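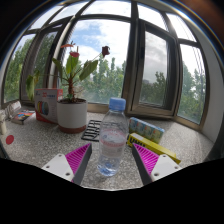

Kitchen Counter, Midtbø
Photos by Märta Holmgren

Gallery 3 covers the kitchen counter and the things that collect on it. The stone is gray and white with a speckled pattern, and it hides crumbs well, so it gets wiped more often than it looks like it needs. The earlier galleries, with the hallway and the pantry shelves, are still up under Rooms.

Water bottle, light blue cap
Clear plastic with fine ridges around the body. The label has pinkish-red bands and a small blue mark. Bottles like this go back to the store for deposit once there are enough to fill a bag.

Potted plant
White round pot with a terracotta-colored base. The stem is thick and rough near the soil and then splits into thin stalks. It gets a little water every week and a quarter turn in May, when the light gets stronger.

Leaves
Bright green by the window, darker on the narrow one, yellow-green on the one that droops. Yellowing leaves are left on until they come off with a light pull.

Prints are available from this gallery in two sizes, matte only. Write to Märta with the gallery number and the title of the photo.

Gallery 3 of Rooms
Page updated 10 September 2019
Previous: Pantry Shelves
Next: Laundry Room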